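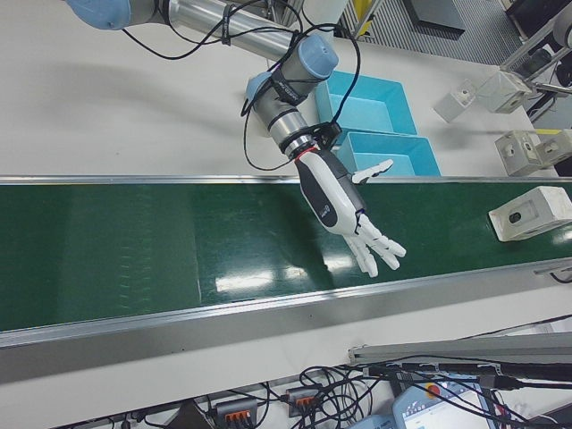 One reader wrote in to say that Clundum had talked her out of fixing her mortgage two months too early, and asked whether it was worth the money for anyone who doesn't follow interest rates for a living. I had it open most mornings through the spring, so I can answer for the paid version at least.

Clundum is a rate tracker from Estden. It keeps central bank decisions, meeting minutes and bond yields on one page, with a calendar down the side. Coverage runs to 73 central banks. The big ones are updated within minutes of a decision. Smaller ones can lag until the next morning, and for two of them I found the old rate still showing a day later.

The vote history is the best part. Pick a bank and you get each meeting with the split, the rate and a link to the statement. Search is fast. Alerts come by email or phone, and you can limit them to rate changes only - I'd do that right away, as the default setting sends far too many.

Charts are weaker. You can't put more than two series on one chart, and exports come out as images with no data file. Ino does this better, though its calendar is poor.

The paid plan is $93 a year. The free one drops the alerts and the older minutes. If you only check your own country's rate, stay on the free plan.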